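Drying washing indoors: a winter of readings

Print | E-mail

July 13, 2023

The flat in Drustley has no garden and no tumble dryer, so everything is dried on rails in the back room. In February I started weighing the washing and logging humidity, mainly to settle whether the dehumidifier was worth running. The notes have sat in a spreadsheet since then and I am only now writing them up.

The method was simple. Each item was weighed dry, weighed again after the spin, and then weighed every hour on a kitchen scale. A knitted jumper was the standard test piece. It weighed 297 g more after the spin than before the wash, and that excess is what has to leave the wool and go into the air of the room.
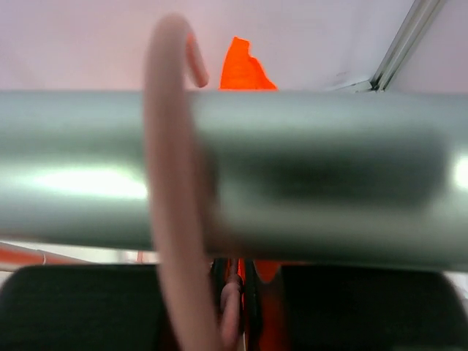 Does a faster spin shorten the drying time for knitwear?

Up to a point. Going from the wool cycle to a longer spin took a few hours off the total, but the shoulders came out stretched, so I went back to the gentler setting and rolled the jumper in a towel for 5 minutes first. The towel then has to be dried as well, and I counted that against it.

Spacing mattered more than heat. With items touching on the rail, the overlapping parts were still damp at bedtime. With a clear gap either side, the same load finished before supper. Raising the thermostat helped less than I expected and cost more than the dehumidifier did.
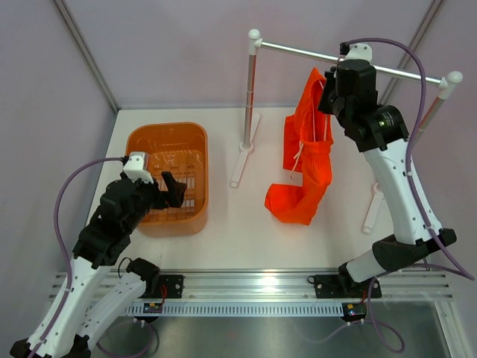

Air movement was the next variable. A small desk fan on its lowest setting, pointed along the rail and left on for 30 minutes in every hour, gave nearly the same result as running it all the time. I did not test higher speeds, as the noise carries through to the bedroom.

Tahira Cheema, who had the flat before me, used to leave the window open 20 mm all winter. I repeated that for a week. On cold dry days it worked well. On mild wet ones the humidity barely moved, and the cuffs were the last part to dry every time.

Cotton results to follow when I have sorted out the columns.

Print | E-mail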